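## 3.2 Baskets and the sorting task

Laundry was the household job people mentioned most in the Narnon interviews, ahead of washing up and well ahead of floors. So we took it first. The question for this section is narrow — where do clothes sit between the wash and the wardrobe, and for how long? Earlier work on domestic routines tends to treat the wash as one event with a start and an end. Our diaries don't look like that. They look like piles.

Households in Daltberg and Pirnden kept a paper diary for 13 days each. 1210 entries in total after cleaning, of which almost 1000 name a place (bed, chair, basket, floor, stairs, top of the machine). The remainder say only "done" or "not done" and are left out of the place analysis, but kept for timing. Entries were coded twice. Disagreements were mostly over chairs, i.e. whether a chair with clothes on it counts as storage or as a stopping point. We went with stopping point unless the same garment turned up there in the next entry as well.

The basket deserves a closer look because it does two jobs. It carries, and it holds. Dirty things go in over several days, one at a time, often from across the room. Clean things go in all at once and come out one at a time. Same object, opposite rhythm. Several households had two baskets for exactly this and then stopped keeping them apart within the fortnight. One wrote "which is the clean one??" across a whole page.

For the practical sessions we used the rigid, open, rectangular type with handles at the ends (Figure 4). Bags and tall hampers were tried in the pilot and dropped. Bags fold in on themselves when nearly empty, and with a hamper the person has to lean over to see what is left at the bottom, so the first and last garment are not really the same action.
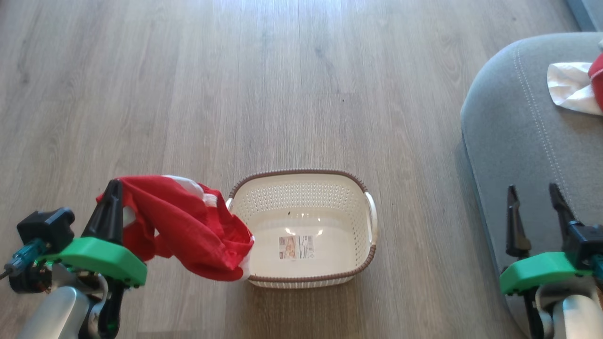
*Figure 4. Cream-white plastic basket with perforated sides and a brown woven-textured rim, on a wood-look floor; a red garment with white trim lies partly over the left rim.*

Rim height matters more than we expected. A garment resting half over the edge is neither in nor out, and the coding scheme had no place for it at first. In the diaries the same thing comes up as "hanging off the basket" or "nearly in". We added a third state, *over rim*, in November and recoded the earlier sessions. Recoding took longer than the sessions did. Worth it though: with only two states the coders simply guessed, and guessed differently, mostly on sleeves and trouser legs.

Sessions were held on the floor, not on a table. Diary households sort on the floor or the bed and hardly anywhere else, and a bed changes its shape under the clothes. Hard flooring was used thoughout. Carpet would need its own set of trials — fabric drags on it, baskets don't slide, people kneel for longer. Not done here.

Each sorting session used 10 garments, mixed sizes, nothing with buttons left undone. Starting order was shuffled. Socks excluded. This is a real gap, socks being the item the diaries complain of most, but a missing sock is a matching problem and we wanted a placing problem. See Section 5.

Two smaller points on the materials. First, crumpled starts: garments were dropped, not laid, so that folds fell as they would from a machine or a line. We did consider a standard crumple (after the Jireš protocol, three tosses from waist height) but it made thin cotton and thick cotton look much too alike. Second, perforated sides. Hooks, straps and thin ties can catch in holes of this kind, and items with any of these were taken out before the shuffling. Pirnden households report the snagging as well, mainly with bra straps and once with a dog lead.

What we can't say from any of this is whether the basket shortens the wait or only hides it. Place data alone won't settle that. Timing entries help a bit: clothes in a basket stayed put longer than clothes on a bed, for the plain reason that somebody has to sleep in the bed. Chairs were worse than both. The full breakdown by place and household is in Appendix B, including the stairs, which we had to treat seperately as only the Daltberg homes have them.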